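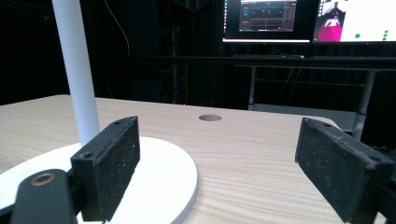 Savvas Stergiou wrote in to say that our page on self-watering pots reads as if we had a grudge against them, and that his basil has done fine in one since October. Fair enough. We've left the answers mostly as they were and added his point about basil below.

Growing Indoors > Pots and Watering > Self-watering pots: your questions

Do they really water themselves?
No. You fill a tank and the soil draws from it through a wick. You're still doing the watering, only less often and less visibly.

The box says 90 days between fills. Is that true?
I'd like to meet the plant. The longest we managed was 48 days, with a snake plant that would have sulked through it in a teacup. A thirsty fern emptied the same tank in 8.

Which ones have you tried?
The Sivesska and the smaller Jaltlow, 2 of each. The Jaltlow has a float that tells you the water level, or tells you something anyway. Ours stuck at full.

Will it stop me overwatering?
It might make things worse. Soil that never dries out suits some roots and rots others. Cacti, succulents and most orchids should stay in ordinary pots.

What about herbs?
Basil and mint like it, and Savvas is right there. Rosemary and thyme don't. Hermenegildo Ochoa lost a rosemary from Andau this way and blames the compost — I blame the tank.

Do I need the special wicking compost?
We couldn't see any difference. Ordinary compost with a handful of perlite worked as well and cost far less.

Why are there tiny flies?
Damp compost. Let the tank run dry for a few days before you fill it again.

Can I leave it while I'm on holiday?
For a fortnight, probably, if you've tested that plant at home first. Fill the tank the day before and check the wick is touching the water.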